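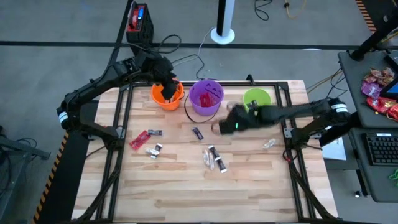
Orange bucket with a whitish wrapper inside, one of three buckets along the far edge of the table.

Voria Site Day: Notes on the Grounds, Power and Water
July
By Lies Mertens

Voria opened its grounds for one Sunday before the build starts. The festival is licensed for 3,000 people a day, camping included, and the open day covered the lower meadow, the two stage sites, the camping terraces at Ñahui and the service road. I arrived at the east gate at 9 a.m. and left at 5 p.m. Music programming was not discussed, apart from a printed sheet with set lengths on it.

Access is by a single graded road from the highway. It is wide enough for one truck, with passing places cut into the uphill side. The last bend before the gate is tight, and the surface there is packed gravel over clay. Two of the passing places had ruts deep enough to catch the sill of a low car. Drivers who rent should look at ground clearance before they look at price. The shuttle lot is at the bottom of the hill, outside the bend, and most visitors will never need to drive the upper section.

The main stage stands on the flat end of the meadow with its back to the river, which is called the Ultis on the site plan and has no sign on the ground. Its footprint had been pegged and strung. The stage faces uphill, so the audience stands on a slope and sight lines are good from the rear third, less so from the sides, where two old fig trees stay in place. Speaker towers will go forward of the trees. The second stage is under a permanent roof and will carry the afternoon talks, the dance workshops and the late electronic sets. Its floor is poured concrete with a drain down the center. The drain cover was missing over a length of two steps, and a plank had been laid there.

Power comes from Nadus, the contractor for the whole site. The plan shows two generators behind the main stage, one behind the second stage and a smaller unit for the kitchens. Cable runs to the main stage are buried at the road crossing and laid in rubber ramps elsewhere. I asked if the art area would have its own supply. It will draw from the second stage circuit, with a cutoff at midnight. Artists who plan lit work after that hour have to bring batteries, and the application form does not say so.

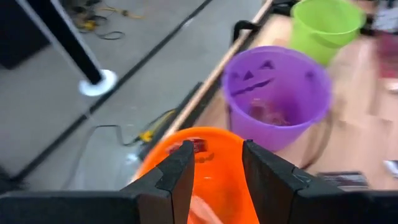

Mercedes Espinoza told the group that the midnight cutoff was the right call, that last year's art circuit tripped the workshop lights twice during sets, and that she would sooner see a smaller lit area that stays on than a large one that fails at ten. She also wanted the cutoff printed on the form. The site manager wrote this down.

Camping is at Ñahui, a set of old farm terraces on the west side. There are 327 marked plots this year. Each is numbered on a short stake, and the numbers run along the terrace and then continue on the next one down from the same end, so plot order is easy to follow once the first row is found. The upper terraces are drier and farther from the toilets. The lower ones are level, close to the showers and within clear earshot of the main stage. Quiet camping is at the top, behind a hedge. The soil on the middle terraces is thin, and a standard peg went in only to half its length before hitting rock. Bring short steel pegs or extra line for tying to the terrace wall.

Drinking water is held in tanks of 1,000 liters, eight in all, set in pairs above the terraces and fed to taps by gravity. Flow at the tap I tried was weak but steady. The taps are the push kind and close on their own. Showers use river water, filtered but not treated, and are marked as unfit to drink in both English and Spanish.

Toilets are composting units with a raised step and a hand-wash barrel between every pair. Four had been installed and the rest were stacked by the road. The doors open outward onto the path, and on the narrowest terrace this leaves little room to pass. The units on that terrace could be turned to face the wall side, and there is time to do it before the build.

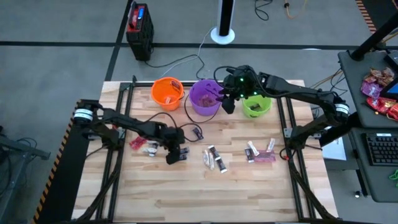
Waste sorting is the weakest part of the plan as it stands. Each station will have separate bins for food scraps, recycling and landfill, all in the same dark green, with a paper label on the lid. Labels are hard to read after sunset and do not survive rain. Color does more of the work: with buckets in a row at the back of a table, the purple one and the orange one can be told apart at a glance, and a candy wrapper leaning on the orange rim is easy to assign to a bin. Colored lids would give the same result on the terraces at low cost. The kitchens already sort by color, and the lids could follow their scheme.

The first aid tent will be at the junction of the service road and the terrace path, the only point on site that a vehicle can reach from both directions. Phone coverage there was two bars. At the river it was none. Radios will be issued to stage crews and gate staff, but the terrace stewards were not on the list I saw.

Day parking closes at 11 p.m. The last shuttle leaves the lower lot half an hour later.

Contact the editor | Copyright Lies Mertens | Back to top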